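Okay friends, a little thread on phone batteries, because my aunt's old Drasel went from full to dead before lunch on Saturday and I spent the whole afternoon with it (and with her excellent soup).

First thing I did was open the battery screen and look at what was eating the power. It was a weather app! It had been checking her location all day long, even with the phone sitting in a drawer. I switched it to "only while using" and moved on.

Next came the brightness — she had it all the way up, day and night. Try auto for a week before you decide you hate it. Your eyes do get used to it, I promise.

Then I cleared out her photos. 2,302 of them, and I'd say half were the same cat. A nearly full phone can get awfully sluggish, so we copied them to her laptop and deleted the doubles together.
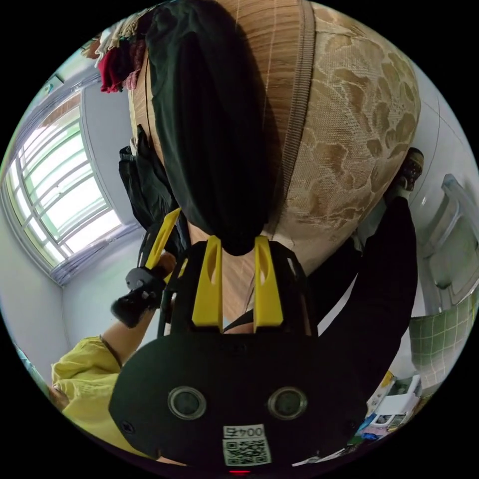
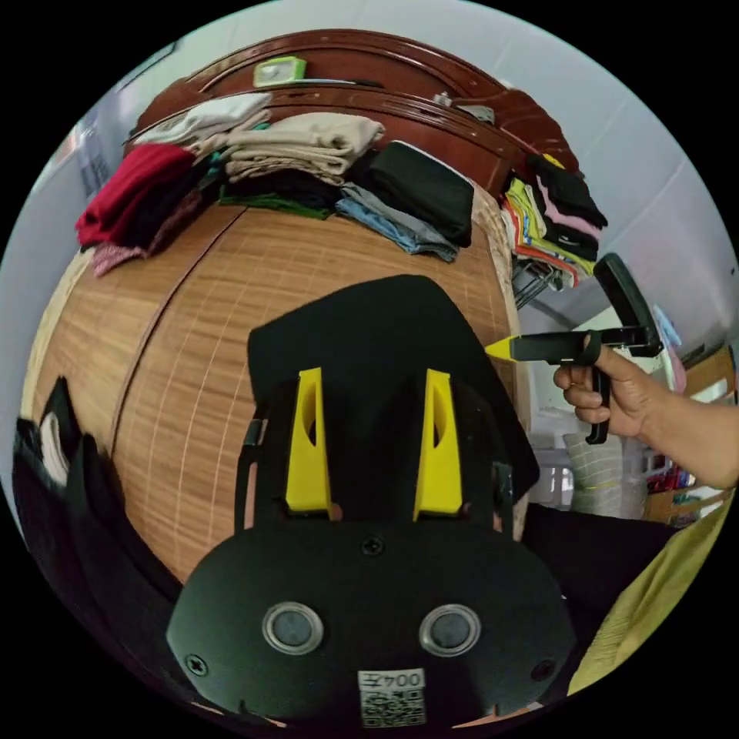 Now, if you've done all that and the phone still drops from 23 percent to nothing in a few minutes, the battery itself is probably worn out. Kenji Castellanos at the Makthorpe repair counter put a new one in mine last November and it took him one coffee's worth of time.

Please don't pry the back off yourself if it looks swollen! Turn it off, stop charging it and take it to somebody who does this for a living.

My aunt's is at 6 in the evening with plenty left today, so I'm calling that good. Charging cables next time — I have opinions about those too.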